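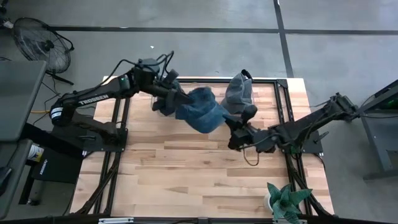 Garment cell, two-arm table: re-inspection after the October stop
Site: Naltham
Carried out against the Visum checklist, issue 2, with the inspector's comments under each item. Items are marked Pass, Fail, Pass with comment, or Not shown. "Not shown" means I was told it works and did not see it work.

Background
During a cloth-handling run both arms had hold of the same garment when the stop was pressed. The left arm held its position. The right arm went on closing for a moment and pulled against it. A seam tore and the left wrist faulted. No one was hurt. The log gives it as event 1,442 and calls it a "minor grip disagreement". I would call it an arm that moved after it had been told to stop, and I have asked for the entry to be reworded.

1. Stop button reaches both arms
Fail.
The supplier's note from Lornska says a single press stops everything. I pressed it 30 times with the arms moving. Both stopped together on all but two. On those two the right arm was late enough for me to see it without a timer. The reply was that this is within what the software allows. It may well be. The checklist says "at once".

2. Arms hold their load on stop and do not drop or drag it
Fail, follows from item 1.
With one arm holding a garment, fine. With both holding it, the result depends on which arm hears the message first.

3. Grip force limit set and written down
Pass with comment.
A limit is set. The figure on the sheet taped inside the cabinet and the figure in the settings do not match. The settings figure is the lower of the two, so I have passed it. Correct the sheet or take it down.

4. Mounting plates and base clamps tight
Pass.
Checked by hand at both sides. No play. Nobody could tell me when they were last checked before the incident, and the column for it in the log is blank.

5. Cables clear of joints through full reach
Pass with comment.
The loops at the wrists clear the housing in every pose I asked for. I only asked for the poses the cell normally uses. The left wrist fault was first blamed on a snagged cable, and I found no rubbing or nicks to support that. The cable story seems to have been the convenient one.

6. Nothing loose within reach of the arms
Fail.
Anything on the table that isn't being worked on should go. That includes the plant. Garments waiting their turn should be kept out of the sweep of the arms as well. I raised this at the last visit and the form was signed as done.

7. Bins placed where the program expects them
Pass with comment.

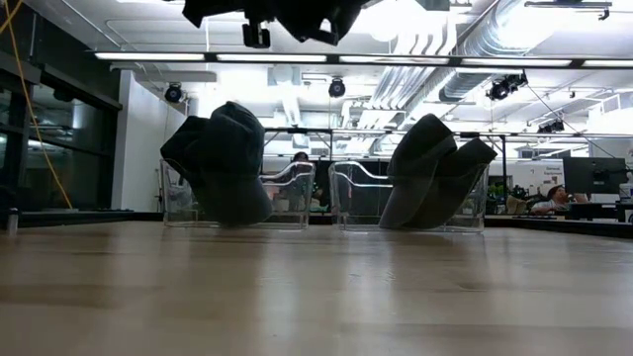
Bins were where they should be on the day, but they are placed by eye. There is no stop, bracket or mark on the sheet to set them against. Ask for a fixed locator. The cap program has a check for a bin that has moved, and it caught the one I shifted by a hand's width. It did not catch a smaller shift, and the gripper would have come down on the wall of the bin if the operator had not paused it.

8. Overfilled bin is detected
Not shown.
I was told the program refuses to add to a pile that stands above the rim. We ran out of time to try it. Leave this open.

9. People kept back while arms are powered
Fail.
There is a rule. There is no barrier, no mat and no light curtain, and there are desks nearby that people use all day. The rule relies on everyone remembering it, including visitors who have never heard it. The risk assessment borrowed from the Mathebula cell assumes a fence. This cell does not have that fence, so the assessment does not apply here and needs writing again.

10. Restart needs a deliberate action
Pass.
Releasing the stop does not start the arms. Tried with both programs.

11. Fault record kept and readable
Pass with comment.
Times for the two arms come from separate clocks and they disagree. Until that is fixed, any claim about which arm stopped first is guesswork, including the claim in the incident report that the right arm was "never more than slightly behind".

Result
Not cleared for two-arm handling of garments. Single-arm cap work may go on with an operator at the stop button and items 6 and 9 dealt with first.

The proposed fix is a software update. I have read the change note and it does not mention the stop signal anywhere. I want item 1 repeated in full after the update, with cloth held in both grippers and with me in the room. A video will not do.

Still owed to me: corrected grip sheet, new risk assessment, clock settings for both arms, drawing for the bin locator.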